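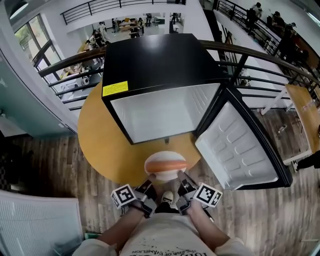 *Marked fingers, toy hot dog, black mini fridge with the door open.*

**Ticket:** slipping and tracking loss, hand-held gripper, Fluson pads against Doruver pads
**Opened:** 16 March 2022
**Status:** open, waiting for parts

**Problem**

We compare two sets of finger pads for the fridge task (pick the toy food, bring it to the opening, put it in, release). With the Fluson pads the toy turns between the fingers during the lift. With the Doruver pads it turns less, but the Rarnel tracking software loses the finger width more often. I would like to know if these are two faults or one.

**Setup**

- Rarnel software on the default profile, wrist camera at 52 frames per second
- one square marker on each finger
- same operator for both pad sets
- recordings kept on the Sveinbjörnsson drive, folder `pads_march`

**Log**

1. I repeated the calibration of the finger width, fully open and fully closed. The closed value was wrong by 2 mm with the Doruver pads. They are thicker, and the profile still had the numbers from the Fluson set. My mistake, I should have checked this first.
2. After the correction the lost frames went down, from more than 500 in one session to a level I can accept. The remaining losses come mostly at the moment of turning the wrist toward the fridge.
3. I cleaned the Fluson pads with a dry cloth and repeated the lift. No change, the toy still turns.
4. I changed the grip height. When the toy is held near its middle it stays quiet. When it is held at the lower end it swings, and this is the same for both pad sets.

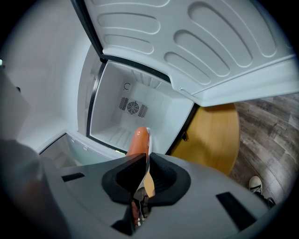 **Do I have to calibrate again when I only change the pads and not the fingers?**
Calibrate every time, also when the new pads are from the same set, and save the result under a new profile name.

5. I tried a slower closing speed with the Fluson pads. It helps a little in the first lifts, then the turning comes back. I suspect the surface is worn, but I cannot prove it without a new pair.
6. I exported 6 sessions from each pad set and compared the width curves. The Doruver curves are smooth after the new calibration. The Fluson curves have a small step just after closing, always in the same direction.

**Opinion so far**

I think there are two faults. The tracking loss was mainly the wrong profile. The turning depends on the pad surface and on the grip height, and the software has no part in it.

**Next steps**

- order one new pair of Fluson pads and repeat points 3 and 5
- please do not delete the old profile yet, I need it for comparison
- ask Rarnel support if the profile can store the pad thickness as a separate value

I will update this ticket when the pads arrive.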